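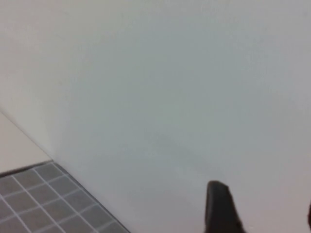 Vista da câmera do punho, com um dedo da garra diante da superfície branca.

Antes de pegar qualquer coisa, acerte a câmera! Entre no painel do Vosent, abra a porta 1807 e deixe a ponta do dedo sempre visível na parte de baixo. Aperte o suporte só depois disso — eu apertei antes e perdi uma tarde inteira.

Agora a parte divertida. Espalhe objetos de formas bem diferentes sobre a grade e comece devagar, com a velocidade em 10.

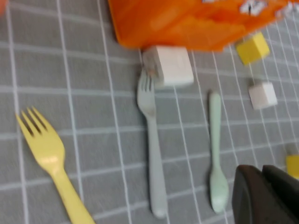 Garfos, colher e cubos sobre a grade, junto do pacote laranja.

Leve a garra até um cubo, feche, suba e solte. Depois passe para os talheres, sempre pelo cabo (a Philomena Lynch prefere pegar a colher pela concha, e defende isso com paixão). Se a imagem borrar no movimento, baixe a velocidade e repita. Salve o perfil antes de desligar o braço.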